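Lab notebook - bin cell, equipment planning

Last updated: 08/07/2021

Okay, budget season, so this entry is mostly shopping and not much science. I'm writing it down here because last time I kept the whole list in my head and in a chain of emails, and then in June I couldn't work out why we had asked for a second cable dress pack and no fingers for the gripper. So: everything in one place, and anybody who disagrees can write in the margin.

What we have. The arm is staying. I know there was talk of trading down to something smaller and lighter that two people could carry, and I do see the appeal, but the KUKA does everything we ask of it and all of our motion code is written around it. Rewriting that would eat more weeks than the trade-in would ever pay for. So the arm is a zero on this year's sheet, apart from a service visit, which I've put under maintenance where it belongs (last year it was under travel, don't ask).

The bin is the thing I keep going back and forth on. It's wood, painted gray, sloped walls, clamped down so it doesn't walk away when the arm leans on it. Cheap, and easy to fix with a sander and a can of paint. The trouble is that clamps are clamps. Every time somebody takes one off to get at something behind the bin, the bin goes back a hair off from where it was, and then we have to touch up the calibration before the picks make sense again. I timed the last one at 40 minutes, start to finish, with coffee cooling the whole time.

Options for the bin, as I see them:

Option A - keep it, buy a proper base plate with locating pins, and bolt the bin to that. Plate comes from Plenholm, who did the sensor post for us and did it well. Their quote is $141 for the plate with the holes drilled, pins extra but pins are pocket change. Lead time 3 weeks.

Option B - buy a molded bin from Peltidik with the same wall slope and built-in feet. Looks great in the catalog! Costs a lot more, and I'd want to see one in person first, because the floor in their drawing has a ridge down the middle and a ridge is exactly what I don't want under small parts.

Option C - do nothing and be more careful. We've been doing option C for a long while now.

I'm leaning hard toward A. It's the kind of money that gets signed without a meeting, and if we end up wanting the Peltidik bin next year the plate can be redrilled for it. 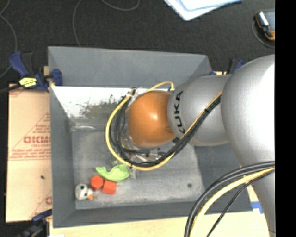

Next thing, cables. I'd like to put real money here and I expect to have to argue for it. The bundles that run along the arm and down to the gripper are working, I have no complaint about the signal, but the way they're routed is something we came up with in an afternoon and never went back to. When the wrist turns a long way around, the loop wants to follow it, and I end up limiting the wrist in software to be on the safe side. That limit costs us grasps. Not a ton of them, but it's always the awkward ones near a wall, and those are the ones we're supposed to be studying.

A decent dress kit (sleeve, swivel holders, a spring return so the slack gets pulled back) would let me take that limit off. Mikuš has one that fits our wrist size and they'll lend us a kit before we pay for it, which I like a lot. I've written to them. If the loan works out I'd buy that exact one and stop looking.

One note for whoever fills in the form: the dress kit is NOT the same as spare cables. We need both. The spare set is for the day something gets pinched, and I'd like it sitting on the shelf before that day comes. Last year these two got merged into one line and we only got one of them.

Gripper. Fingers wear, so fingers go on the list every year like printer paper. I want to order them by the dozen this time. The price break kicks in at 40 pieces, and we won't use 40 in a year, but Brandon (the lab over there, for anyone new, it's the town and also what everybody calls the group) uses the same mount and has said they'd split a box. So I'm writing down half a box for us. If they back out we order two dozen and pay a bit more per piece, fine.

I'm also thinking about a whole second gripper as a swap unit. This one is a "would be nice". At the moment when the gripper needs cleaning or a finger gets changed, the cell sits there. With a swap unit you'd take four screws out, put the other one on, and keep going. But the second unit costs more than everything above put together, and how often does the cell really sit idle for that reason? I went through the log and it's less often than I thought. Mostly we sit idle because of me and the calibration. So swap unit goes at the bottom with a question mark.

Objects to pick. This is my favorite line and the smallest one. We've been getting by on whatever turns up - wooden blocks, plastic toys, soft things like the little white owl - and it's a good mix, better than it has any right to be. Hard and flat-sided, hard and curved, squishy. What we're short on is duplicates. If a toy disappears or gets chewed up by a bad grasp, we can't replace it with the same one, and then the numbers from before and after don't line up. So from now on, when we buy an object we buy several and bag the extras. Toy store money. I'll do it myself and hand in the receipt.

I'd also like a few clear things on the list. Clear plastic is hard for the camera and we've been avoiding it in the written tests, which feels a bit like cheating. Cups, lids, small boxes. Again, toy store money, or grocery store money.

Wall panels. Same idea as the clear parts, really. A shiny wall in the bin does odd things to the depth reading, and we've talked about testing shiny and matte side by side. For that we need a set of panels cut to the same size in a couple of finishes, so you can pull one out and drop the next one in. Plenholm can cut them along with the base plate and it'd ship in one box. I've asked for a price and haven't heard back. Putting a blank on the sheet for now.

Small stuff, so I don't forget it:

- clamps. If we get the base plate we need fewer of these, so hold off
- cable covers for the floor. The carpet hides thin cables far too well and I've caught my foot on them
- labels, the kind that stay on
- gray paint, one can, for the scuffs
- new marker pens, because somebody has walked off with all of ours again

What I'm leaving off on purpose: the second camera. I know, I know. I want it too. But with a second camera comes a second mount, another network card, and a computer that isn't already running flat out, and suddenly it's a project with its own budget. I'd rather ask for it next year as one clean request than sneak a camera in now and have it sit in its box because there was no money for the rest.

Order of asking, if they make us cut:

1. Dress kit and spare cables (two lines!!)
2. Base plate and pins
3. Fingers, split with Brandon
4. Panels, once there's a price
5. Objects and the small stuff, which I'd pay for out of the coffee fund if it came to that
6. Swap gripper (?)

I went back and forth on whether the plate should be first. It's cheap, it saves time every week, and it's a sure thing. But if it's first and the cable lines are second, I can see the sheet getting approved down to the plate and stopped there, and I'd rather fight for the expensive line while people are still awake.

To do before the sheet goes in: chase Plenholm about the panels, and ask them whether the 3 weeks counts from the order or from the drawing being signed off. Get the loan dates from Mikuš. Measure the bin footprint again with the good calipers, because the drawing I sent has the old number on it and I don't trust it. Ask Peltidik for a sample floor section anyway, can't hurt.

Also need to check if the floor under the bin is flat enough for a plate. Carpet gives a little. Might need feet on the plate, which would mean a new drawing, so do this one first.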